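Home | Typefaces | Trial fonts | Licensing | Journal | Basket

Clulbridge Text
Serif family, 8 styles. Drawn by Dalia Bouzid, published by Raltar.

We stock this one because people kept asking for it, and we've set enough pages in it now to have opinions. The foundry's own notes call Clulbridge Text a face for "every kind of reading". We'd take that with a grain of salt. It is a sturdy, slightly narrow book serif with a large x-height, and it is at its best between 8 and 11 point on uncoated paper. Past 24 point the brackets look lumpy and the lowercase g starts to draw attention to itself. Raltar sells a display cut called Stetside for headlines, at extra cost, naturally.

The italic is the reason to buy. It has a proper slope, a colour that matches the roman, and a lovely ampersand. The bold is less convincing. It closes up in the e and the a, and we wouldn't use it for more than a subheading.

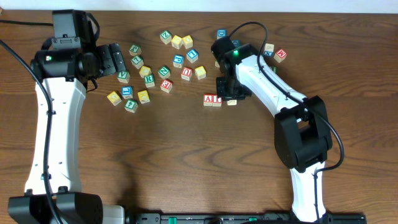

Kerning is decent in the roman and patchy in the caps. Check To, Ty and AV before you send anything to the printer. The spec sheet lists 417 kerning classes, which sounds impressive until you set a surname in small capitals. Language support covers Western and Central European. Vietnamese has been "coming in January" for a while and we'd not plan a job on it.

Files: OTF, TTF, WOFF2
Figures: lining, oldstyle, tabular (roman only)
Small caps: roman and italic, no bold
Desktop licence: up to 5 users
Web licence: 4000 page views a month, then the next tier

That web allowance is stingy. If your site gets any traffic at all, ask for a quote first. Trial files have no punctuation past the full stop and comma, so you can't judge the quotation marks until you've paid. We have asked Raltar to change this.

If you already own Ruiz-Ortega Book you probably don't need this as well. The two are closer than either catalogue admits.

Comments

marg_t: Bought it for a parish history. Italic is gorgeous, agree about the bold.

Inkwell: Are the tabular figures really missing from the italic? Bit rich at this price.

Staff reply: Yes, still missing as of the current release.

Page checked July 18, 2026 | Contact the shop | Licence enquiries | Back to top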